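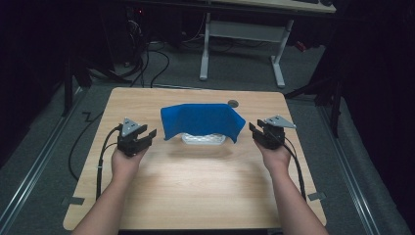

2021-12-18. Workshop notebook, Lorska draft, the long middle. I sat down with chapter 22 again after putting it off since September, and I'm happy to report that the ferry quarrel finally works (or works well enough that I stopped wincing at it!). The trick was to give the two sisters something to do with their hands while they argue, so now they're mending a net between them, and every time one pulls, the other has to give a little. I wanted the staging of two hands coming in from opposite sides of a pale wooden table, both angled toward the middle, and once I had that fixed in my head the dialogue more or less lined itself up.

Word count for the session: 645 new, and I cut nearly as many, mostly the weather. I do love my weather, but three paragraphs of fog before anyone opens her mouth is too much, even for Drolley Harbor.

Things to carry over for the group:

- The lighthouse is called Coetzee in chapter 13 and Faltska everywhere else. I like Faltska better, so please shout if you spot the old one.
- The younger sister's letter is dated before the wedding. It needs to come after, or the aunt's remark makes no sense.
- Does the ending of 22 land too softly? I've read it so many times that I can't tell anymore.

The draft stands at 59 scenes, and I still think two of the harbor ones want to be a single scene. I'll try joining them next session, and bring both versions along so we can read them aloud over coffee.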